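Campus News | Engineering | Student Projects

Undergraduate Team Completes Robotic Suturing Project at Holzer Hall

7/17/22

Students in the surgical robotics project course at Miltudau College have finished the laboratory portion of a year-long study of robotic wound closure, the Department of Engineering announced this week. The project, carried out in the teaching laboratory at Holzer Hall, asked a team of seven undergraduates to learn the basic steps of interrupted suturing with two robotic instruments and to keep a written and video record of each practice session.

The course is open to students in their third and fourth years who have completed the college's introductory sequence in controls and mechanical design. Members of this year's team came from mechanical engineering, computer science and biology. None had used a surgical instrument of any kind before the course began, and the first part of the fall term was given over to suturing by hand at an ordinary workbench.

Only after each student had passed a hand-suturing check did the group move to the robotic station. The department adopted this order after the previous year's course, in which students went directly to the console and spent much of the term learning the knot and the controls at the same time.
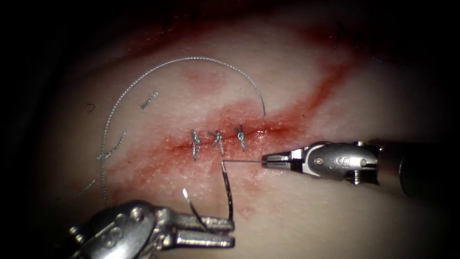

Interrupted stitches along a practice incision, with the suture needle held in the jaws of the lower instrument.

Interrupted suturing was chosen as the subject of the project in consultation with the Culik Center for Clinical Skills, which advises the college on its health-related engineering courses. In this method each stitch is placed, tied and trimmed separately. A student can therefore be assessed on a single stitch, and an error in one knot does not undo the stitches before it.

The work was divided into four stages for purposes of assessment: driving the needle through both edges of the incision, drawing the thread through to leave a short tail, tying the knot and cutting the ends. Students rotated through the roles of operator, assistant and recorder. The recorder was responsible for the session log, which listed the operator, the suture size, the time at which each stage began and ended, and any interruption.

According to the project report, tying the knot took the largest share of practice time for every member of the team. The report notes that the instruments at Holzer Hall give the operator no sense of touch, so that tension on the thread must be judged by eye. Operators were taught to watch the edges of the incision as the knot came down and to stop when the edges met. Several early stitches were recorded as overtightened, and the report includes a section on how the group changed its practice in response.

Management of the long end of the suture was the second difficulty discussed in the report. A strand left across the incision may be caught by the next pass of the needle, and a strand gripped too far from the tissue leaves the operator without room to form a loop. The team's guidance to future students is to clear the long end to one side before the needle is picked up again, and to take hold of the thread close to the point where it leaves the tissue.
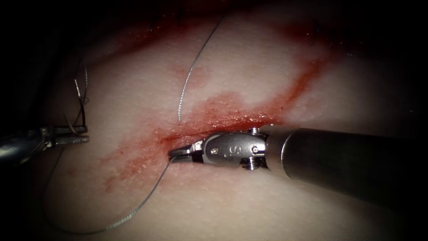 The team logged 3,187 attempted stitches over the two terms. Of these, the 200 placed during the final assessment period were reviewed by instructors from the Culik Center, who scored them for spacing, depth, knot security and the length of the trimmed tails. The reviewers were not told which student had placed a given stitch. Their scores will be published with the final report, together with the written comments returned to each operator.

A second aim of the project was to prepare material that other student groups could use. Computer science students on the team wrote a small program, named Undach, which plays back a recorded session and allows a reviewer to mark the beginning and end of each stage. Two members of the team marked every assessed session independently, and differences between them were settled in a weekly meeting. The report describes the rules they agreed upon, including when a knot is to be counted as complete and how to mark a stage that is abandoned and started again.

The department has approved the release of Undach to other courses at the college beginning in the fall. Instructors in the physical therapy and veterinary technology programs have asked to review it for use in their own skills laboratories. The program runs on the standard laboratory computers and requires no connection to the robotic station.

The project was presented in May at the college's annual showing of undergraduate work, where it was one of 41 entries in the engineering division. The team's poster received the division's award for documentation. Judges commended the completeness of the session logs and the clear account given of attempts that did not meet the required standard. The poster is on display in the first-floor corridor of Holzer Hall and will remain there through the end of the fall term.

Work in the laboratory continued after the presentation so that the final assessment could be completed and the equipment checked before the summer maintenance period. The instruments have been cleaned and inspected, and the station will be closed to students until the start of classes. The practice materials used by the team have been disposed of under the laboratory's standard procedures.

Next year's section of the course will extend the project to continuous suturing, in which one length of thread is carried through the full line of the incision. The department expects that this will place greater demands on cooperation between the two instruments, and the course calendar has been adjusted to allow four additional weeks at the robotic station. Hand-suturing practice will remain a requirement. Students from this year's team who are returning to the college may apply to serve as laboratory assistants.

The incoming section will also be asked to consider whether any single stage of the task could be carried out under computer control while a student supervises. The department emphasized that this part of the course will be limited to planning and simulation. Any proposal to operate the instruments automatically would be reviewed separately by the laboratory safety office before equipment time is assigned.

Funding for the project was provided by the Department of Engineering and by the college's undergraduate research fund. The award covered suture, needles, practice materials, data storage and printing. Students received course credit for their work and were not paid for time spent in the laboratory.

Applications for the coming year are open to all students who will have completed the required courses by the start of the fall term. Applicants should submit an unofficial transcript, a one-page statement of interest and the name of one instructor who is familiar with their laboratory work. Prior experience in surgery or clinical care is not required. Selected applicants will be asked to attend an orientation at Holzer Hall and to complete the college's online training in sharps handling before the first laboratory meeting.

Copies of the final report will be available from the department office and the college library once the reviewers' scores have been added. Requests for the session logs should be made in writing to the department and should state the course or project for which they will be used.

Filed under: Engineering, Robotics, Undergraduate Research

Shares: 41 | Comments: 7

Contact the Office of College Communications | © 2022 Miltudau College | Back to top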